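Prornwood Wet Lab > Bench notebook > Cold storage

Monday, 7:40 am

Tissue fridge was reading 9 on the door display when I came in. Set point is 2. No alarm on the panel and the compressor was running. The Idovus logger on the middle shelf shows the climb starting Saturday evening, slow and steady, no spikes. So it wasn't the door left open. Moved all the sealed trays to the small fridge in the prep room and marked them HOLD.

Pulled the lower grille. Condenser coil was matted with gray lint, mostly on the left half. Vacuumed it and went over it with the soft brush. Fan turns freely by hand. Door gasket passes the paper test on three sides but the slip pulls straight out at the bottom hinge corner. Warmed the gasket with a hair dryer and pushed it back into shape. It holds the paper now, but I don't expect that to last.

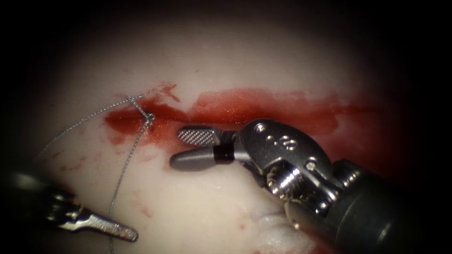

– Dana Kowalczyk

11:15 am. Door display down to 4, logger says 5. They have never agreed. Put a probe in a jar of saline next to the logger so we have something to compare against that isn't air.

Asked Ruggiero for a replacement gasket. They want the part number, and the plate inside the door is worn off. Took the serial from the back instead – it ends in 103 – and sent that.

3:30 pm. Saline jar at 2, logger at 2, door display at 3. Going by the jar from here on. Held trays stay in the prep room until the logger has a clean night. Anything that was on the top shelf over the weekend should not go back into stock. I'll write up the discard sheet tomorrow.

To do:
– add coil cleaning to the Pamonura checklist, every quarter
– move the alarm threshold down, it is set far too high to be any use
– find out why the logger didn't send its weekend email
– more lint bags for the vacuum

2 comments · 0 shares

Prornwood Wet Lab · Contact the lab office · Back to top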